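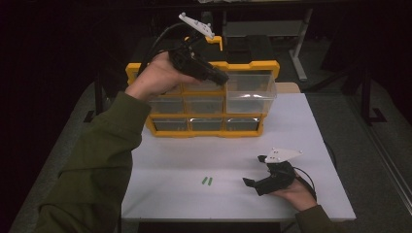 Small parts storage: tips from the bench at Munden

Since March the picking of small parts at Munden has been moving over to the arms, and the sorting bench has changed with it. Most of us now spend part of the shift with a pair of hand-held grippers, going through the jobs the arms are meant to learn. These are the habits that have stuck. Most will do just as well for a shed or a sewing room.

Use clear drawers. You can check the stock without opening anything, and so can the next shift.

Keep one kind of part to a drawer. Mixed drawers were fine when Tania Uddin knew them all by heart. They are no good to an arm, or to a new starter.

Pull a drawer well forward before reaching in. Fingers can get round a half-shut drawer. Jaws catch on the edge.

Work on a white board with a raised edge. Small pieces show up well and don't roll on to the carpet.

Lay pieces side by side, all pointing the same way, with a gap you could get a jaw into.

Let cables trail behind your hands, never across the board. Push your sleeves up if they are loose.

Go slower than you would by hand. Bevan Sheehan does 16 rounds and then takes a break, and his wrists are better for it. Hold the gripper from underneath when working low down.

Wipe clear drawers with a damp cloth and a drop of washing-up liquid. Scouring pads leave them cloudy.

Label the drawer fronts low down, clear of the tab.

As for the jobs themselves, no one on the bench has gone. There is less picking and more checking, and the late shift is down to 23 people after some moved to days. Pay for gripper work is the same as for sorting. Ask for it in turns of an hour or so if your hands get sore.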